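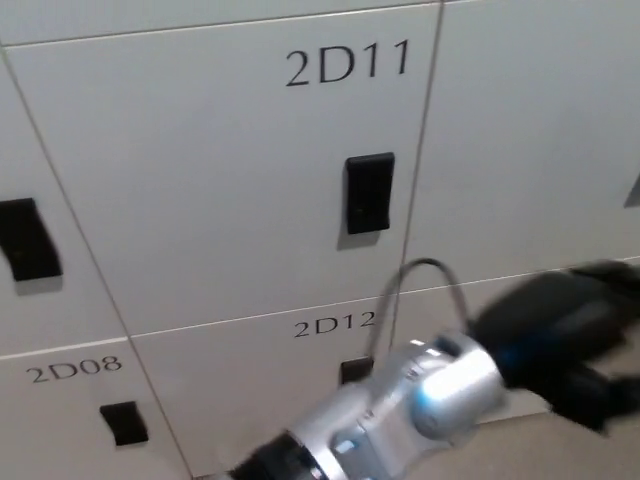
Ticket: Term deposit interest not posted after maturity
Product: Vunetti Savings, business accounts
Opened by: Oratile Matlala, Cele branch
Assigned to: Mandla Msimang, deposit systems
Priority: 2
Status: Waiting for branch confirmation

Problem as reported

A business customer had a term deposit which matured and was set to renew automatically. The principal moved to the new term correctly, but the interest was not paid to the linked checking account. The customer expected 600 and the statement shows zero. I checked the renewal form two times and the payout instruction is there, with the correct account. In the branch screen the deposit has the status "Renewed", without any warning.

Oratile

Reply, Thursday, December 15, 2022

Thank you for the clear report. I can see the interest in our system. It was calculated at maturity and then went to the suspense account, where it is still waiting. So the money is not lost, but the customer cannot see it.

Please send me these details:
Date when the payout instruction was last changed
Who approved the change
If the linked account was ever closed or replaced

Mandla

Reply from branch

The linked account was replaced in March, when the company changed its legal name. The old account was at Sirstead and the new one is with us. I made the change and my supervisor approved it the same day. I attach the form — page one is the old instruction, please look only at the second page.

Oratile

Finding

The new account number was saved on the customer profile, but the deposit contract kept the old one. At maturity the system tried to pay the old account, received a rejection, and put the amount in suspense. The branch screen reads only the profile, and for this reason it looked correct to you.

I ran the same search on all renewed deposits above 3,000 and found two other contracts with the same difference. Those are in a separate ticket, assigned to the Canik team.

Steps done

Contract updated with the new account number.
Interest released from suspense, value date set back to the maturity date.
Test renewal made in the training system, payout went to the correct account.

Still open

Oratile, please confirm when the customer sees the payment. It should post after the night run. If it is not there tomorrow, do not enter it by hand — write here and I will check the batch file first.

Mandla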